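Pulseiras de contas: como separar e guardar sem nós

Quem usa pulseiras de contas todos os dias acaba por juntá-las no mesmo sítio, e ao fim de umas semanas há fios presos uns nos outros. Separá-las leva 10 minutos se for feito com calma e com boa luz.

Escolha uma superfície clara e ligeiramente acolchoada. As contas não rolam tanto e os fios finos veem-se melhor. Uma mesa baixa ao lado da cama serve bem. Deixe a caixa aberta e vazia ao lado do monte antes de começar. 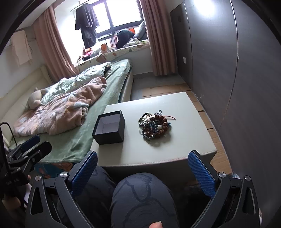

Caixa pequena aberta e pulseiras ainda por separar.

Não puxe pelas pontas. Comece pelas peças de contas grandes, que saem quase sempre inteiras, e deixe os cordões para o fim. Se um nó estiver apertado, alargue-o com dois palitos, trabalhando do centro para fora. Nos fios elásticos não use agulha, que corta a borracha.
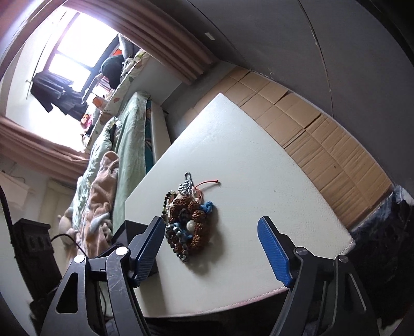
Depois de soltas, estenda as pulseiras lado a lado e veja o estado de cada fio. As que tiverem o cordão gasto ficam à parte para enfiar de novo. As contas de semente limpam-se com um pincel seco e as de pedra com um pano macio, sem detergente.

Para guardar:
Contas grandes no fundo da caixa, em círculo.
Contas pequenas por cima, cada pulseira num saquinho de papel.
Cordões soltos enrolados num cartão com 2 cortes, um em cada ponta.

A caixa deve ficar fechada e longe da janela. As pulseiras com contas tipo pérola guardam-se num pano, porque as sementes ásperas riscam a superfície.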